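Telstead Laundry Labels
README, version 3

What this is

Telstead Laundry Labels is a set of nearly 200 pictures of ordinary washing-day things, with a label file that gives the name and state of each one. It covers baskets, front-loading washing machines, small items of clothing and cloth, and whatever the basket happens to be standing on. The labels are written in everyday English. If a word would sound odd said aloud next to a washing machine, we have tried not to use it.

The set was put together at Andbridge and checked at Fornholm. Version 3 went out in August 2025. It replaces the April version, which used one name for both cloths in the basket and cloths in the machine and caused a good deal of muddle. Please don't mix label files from the two.

What is in the folder

pictures - the pictures, in no particular order
labels.csv - one row for each thing named in a picture
names.txt - the 38 names we allow, one to a line
places.txt - the words for where a thing is
changes.txt - what was altered between versions

The rows in labels.csv have five columns: picture, name, colour, place, state. Colour may be left blank. Place and state may not, though "unsure" is allowed in both and is used fairly often.

Names for the main things

basket: anything open-topped and used to carry washing, with or without holes in the sides. A bowl or a washing-up tub is not a basket.
machine: the washing machine as a whole.
door opening: the round hole at the front, including the ring round it.
panel: the strip with the programme names or buttons.
cloth: any piece of fabric we can't give a better name to. Use it freely.
stand: whatever is holding the basket up, if it isn't the floor. The kind goes in brackets after it, as in stand (chair) or stand (stool).

Place words

A thing is "in" the basket when it rests inside the walls, even if it takes up one end only. It is "over the edge" when part of it is inside something and part of it hangs out. This second one applies to baskets and door openings alike. We had "half in" in the earlier version, but people read it as a measurement.
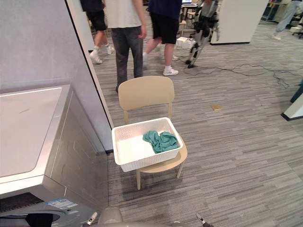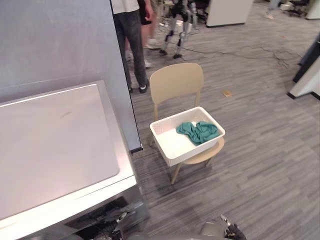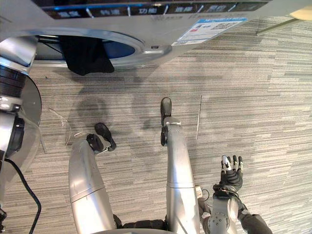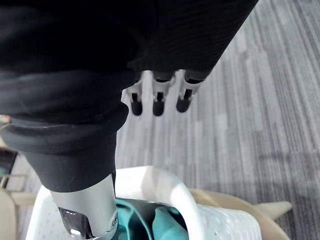
Loading and unloading is where most of the disagreements came up when the labels were checked, and it took up most of the work on version 3. The trouble is that a cloth at the door opening could be on its way in or on its way out, and one picture doesn't settle it. We now label only where the cloth is. The black piece hanging out of the lower part of the door opening is therefore cloth, black, over the edge, and its state is "hanging". The teal one bunched up at one end of the white basket is cloth, teal, in, "crumpled". Neither row says clean or dirty, and we would ask anyone adding rows to keep it that way.

State words

crumpled: bunched with folds, no neat edges
folded: folded on purpose, with at least one straight edge
flat: spread out with few creases
hanging: supported from above or over a rim
unsure: anything else

"Wet" and "dry" were taken out of the list. There was no fair way to choose between them by eye, apart from a handful of pictures with a puddle, and those have been dropped for other reasons.

Colours

Use the plain word first. Teal stays because checkers kept splitting evenly between blue and green. Beige covers tan and cream. Silver and grey are both allowed for machines and we haven't tried to make them agree.

Writing on machines

Programme names are copied only if they can be read, and in the script they are printed in. The panel with 功能 on it has those two characters in its row, with "function" in brackets. We don't guess at small print on stickers - write "sticker" and leave it.

Known problems

White baskets are over-represented, and so are front-loaders. There are no top-loaders at all. Things on patterned or striped carpet are sometimes missed, especially thin pale ones, and 10 pictures still need a second check for this. They are listed at the end of changes.txt.

The spelling is British throughout, so searching for "gray" or "color" will find nothing.

Corrections

Corrections go to the Srisuk list, where the label files are kept. Give the picture, the row as it stands and the row as you think it should be. Suggested new names are welcome too, but names.txt is only changed when a new version is made.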